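Why Does a Towel Soak Up Water?

Spill a cup of water on the kitchen floor and drop a towel on it. In a few seconds most of the water is in the towel. Drop a plastic bag on the same spill and the water stays where it was. Both are thin and bendy. So what is different?

What cloth is made of

Look closely at a piece of cloth and you will see threads. Each thread is made of many thinner hairs twisted together. These hairs are called fibers. Between the fibers there are tiny gaps, and more gaps lie between one thread and the next. A dry towel has a lot of air in it.

When a towel gets wet, water moves into the gaps and pushes the air out. You can sometimes see the air leave as small bubbles if you push a dry towel under the water in a sink.

Why water climbs

Water is made of very small parts called molecules. They pull on each other, and that is why a raindrop holds together on a window. Water molecules are also pulled toward some other materials. Cotton is one of them.

When water touches a cotton fiber, it creeps along it. The water at the front pulls more water behind it, and the narrow gap between two fibers gets filled. This is called capillary action. It can move water sideways and even upward, against gravity. Hang the corner of a towel in a bowl and the wet part will rise above the water line.

Plastic has no gaps for the water to enter, so water just sits on top of a plastic bag in beads.

Bumps, loops and ribs

A flat, smooth cotton sheet soaks up water, but a bath towel of the same size soaks up more. Bath towels are covered with small loops of thread. The loops give the water many more places to go.

Other cloths use different tricks. Waffle cloth is woven in little squares with raised edges. Ribbed cloth has rows of ridges. The dips between the raised parts can hold water too, and air gets into them easily when the cloth is hung up.

Try it yourself

You need a kitchen scale, a bowl of water and a dry cotton towel. Ask an adult before you start.

1. Weigh the dry towel and write the number down.
2. Push it into the water and leave it there for 11 minutes.
3. Lift it out and let it drip until the drips slow down.
4. Weigh it again.

Take the first number away from the second. The answer is the weight of the water. If your towel weighed 271 grams dry and 700 grams wet, it is holding 429 grams of water — more than its own weight!

Now try a sock, a T-shirt and a raincoat sleeve. Which one do you think will hold the least?
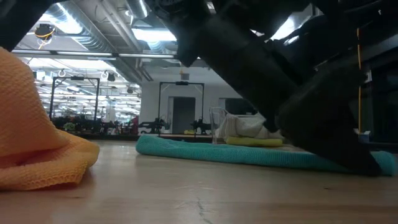 Orange waffle cloth and teal ribbed cloth.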